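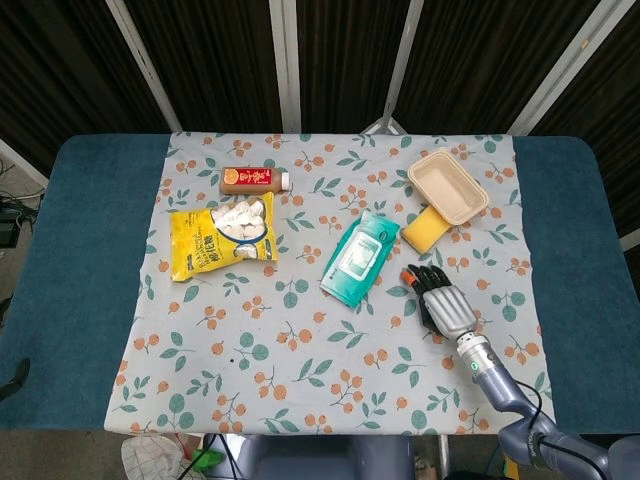
Journal > Table Talk > Snack Nights

The berry tablecloth and what goes on it

I have finally found a tablecloth I love, and I'm going to go on about it for a while, so get comfortable!

It's a pale blue-gray, with clusters of orange berries on thin brown stems and round teal-green leaves. I wasn't even looking for one. I was in Grikwood for buttons (the little household place two doors down from the fabric shop, with the squeaky turning rack) and it was folded up on the bottom shelf under a pile of dish towels. All I could see was one corner with a few berries on it. I bought it without unfolding it, and I never do that, because I've been burned before. Remember the lemon one that turned out to have a giant rooster in the middle?

The best part is how it looks over the dark teal padding. I used to think a cloth had to cover everything right out to the edges, and I'd tug and tug and get cross. Now I let a wide band of teal show down both sides, like a mat around a print, and the leaves pick up the color so well you'd think I planned it. The near edge still has a wrinkle or two. I did iron it, I promise, but it has been folded since before I met it and it has opinions.

So naturally I needed a reason to use it, and the reason is snack night.

For anyone new: snack night is what we do when it's too warm to cook and everyone is too tired to decide on a restaurant. You bring one thing to drink and one thing to eat, preferably something you've never tried, and it all goes in the middle. No plates if we can help it. We started last May and there are 2 rules. The first is that you can't look up reviews beforehand. The second is that whoever brings the worst thing picks the movie, which sounds backward but keeps people brave.

My contribution this time came from Tukel, the import grocery across from the bus depot. I could spend an entire afternoon in there. They have a wall of drinks arranged by color, as far as I can tell, and I always go for fruit on the label because my reading of Chinese stops at a handful of characters I learned from menus. I picked a small bottle with a white cap and an orange fruit on the label. The bottle is brown, so I'm guessing something syrupy and citrusy, maybe with a bit of tea in it? I like not knowing. I had it lying on its side on the cloth while I was fussing with the layout, and the orange went so nicely with the berries that I left it there.

Then the yellow bag! It's a really cheerful yellow, the sort you can spot from the far end of an aisle, and it shows white puffy pieces that look like marshmallows or some other soft candy. I have a weakness for anything puffy. When I was small my aunt kept a tin of pink and white meringue drops on top of her refrigerator and I could tell from the sound of the lid, from anywhere in the house, that somebody was getting one without me. If these are even half as good I'll be going back for more, and if they turn out to be savory I'll be thrilled in a different way.

My friend Toshio Honda thinks I choose snacks entirely by packaging. Guilty! But so does he. Last time he brought a box with a cartoon walrus on it and it was dried squid, and he hadn't noticed the squid because he was so taken with the walrus. We finished the whole box anyway.

A word about wipes, which I'm now evangelical about. A pack of wet wipes in the middle of the table changes the whole evening. People used to get up to rinse their fingers and then stand in the kitchen chatting, and half the party would drift off one by one. With the pack right there you just peel back the flap and carry on. Mine happens to be teal with a lighter green and white label, and yes, I put it dead center because it matches. I set it on the diagonal too. Straight looked like a waiting room.

The other thing I want to sing the praises of is the plain beige tray. It's one of those shallow ones, molded pulp or pressed card or whatever they call it, with a raised rim and a flat bottom, and I save every one that comes into the house. They're perfect for snacks. Puffy things don't roll off, you can pass the whole tray down the table without tipping anything, and when someone spills (someone spills) it costs you nothing. I've tried nice bowls. Nice bowls make people take one piece and put their hands back in their lap. A tray says go on, grab some.

I line mine with a square of baking paper if the food is sticky. For dry things I don't bother. If you have two trays, use one for wrappers from the very beginning, or you'll be finding little twists of plastic in the couch for weeks.

Somebody asked in the comments last time how I store the cloths between snack nights, so here you go. I roll them around a cardboard tube with the pattern facing out, then slide an old pillowcase over the whole thing. Folding gives you that hard crease across the middle which never quite leaves (see wrinkles, above). The berry one is going on a tube tonight, the minute we're done with it. I have also given it its own spot on the shelf, ahead of the gingham, and the gingham will have to cope.

I did wonder about napkins to go with it. Orange would be the obvious pick, but I think orange napkins plus orange berries might tip over into Halloween. Brown, like the stems? A soft brown could be lovely and it would hide the sauce. I have some leftover linen in a drawer that's nearly the right shade, enough for four if I'm careful with the hems, and that's my project for the week.

Next snack night is going to be all salty things, by popular demand, and I've already got my eye on a bag of something green at Tukel. I'll report back on the yellow bag and the mystery drink once they've both been opened. If you know a good puffy snack, leave it in the comments. Sweet or salty, I'll try it!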